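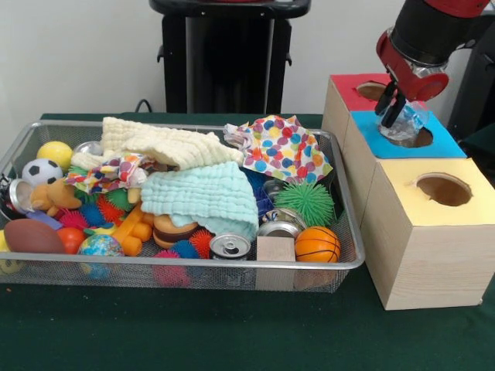 Wire basket and boxes on green cloth, week 2.

Search this site... Go

ONLINE COMMUNITIES AND SUBCULTURE MEDIA
Handout 2 -- From fan page to paid membership
Notes: T. Nistor. Reading packet put together by Ileana Gavrilă

Read before section. Bring the packet, we will need the Guker pages.

1. Where we left off

Hobby pages, early web. One person, one topic, a guestbook. No money in it, usually the opposite. Host sends a bill, owner pays it or the page goes away. Last time: why people kept them up anyhow. Status, friends, boredom, wanting to be the one who knew the most about a band.

Today: what happens when the owner starts charging.

2. Case: Guker

Started as a zine for people into homemade stage clothes. Photocopied, then a web page, then a message board. Board had 268 regular posters when the paid section opened. Keep that number in mind, it's small. Small enough that most of them knew each other's handles and a good many had met.

What was behind the paywall:
-- photo sets by members, with a written interview
-- the private board
-- patterns (people forget this one. It's what the older members say they joined for)

Free side stayed up but got slower. Gavrilă's interviews: members on the free board felt they were "standing in the hallway." Good phrase, use it in your papers if you cite it.

Question for section: is the hallway a design choice or a side effect? Look at the order of the menu on p. 30 before you answer.

3. Who is the product, who is the customer

Contributors at Guker were also subscribers. They paid to get in, then made the stuff other people paid to see. Some got a free month for a photo set, some got a flat fee, some got nothing and didnt ask. Terms changed twice and the older terms were never posted anywhere I can find.

Three words to keep apart:
Member -- has a login, may or may not post
Contributor -- makes work that appears under the site's name
Model -- appears in the work. Can be the contributor too, often was

Students mix up the last two every year. Ownership of the pictures went with the contributor, so it matters who held the camera. Self portraits are the messy case.

4. Kikbridge buys in

Kikbridge was a small ad network. Wanted the audience, didn't much like the content. Asked for a cleaner front page. Got it. Members noticed within hours -- see the thread reprinted in the packet, the long one, skip the middle.

Things to mark in that thread:
- "sellout" shows up early, then drops out. What replaces it?
- who defends the founders, and how long have they been memebers
- nobody brings up the price until page two

The usual story is that money came in and the scene went out. I don't fully buy it. The Vondinport meetups grew after the deal, and those were run by people who hated the new front page.

5. Zamfir on "soft taboo"

Short reading, dense. Main claim: a look stays marginal only while it is hard to find. Once there is an archive with tags, the look has a name, and a name can be sold. Zamfir puts tagging ahead of advertising in the timeline. Check that against Guker, where the tags came from members and the ads came later.

Weak spot: Zamfir says almost nothing on print. The zines had categories too.

6. For section

Pick one: the Kikbridge thread or the pattern archive. One page, typed, on how it draws a line between insiders and everyone else. Quote at least twice. No outside sources, I want you in the packet.

Due August, last meeting, start of class. Late ones go to Ileana and not to me.

Next: merch, tours, and the calender business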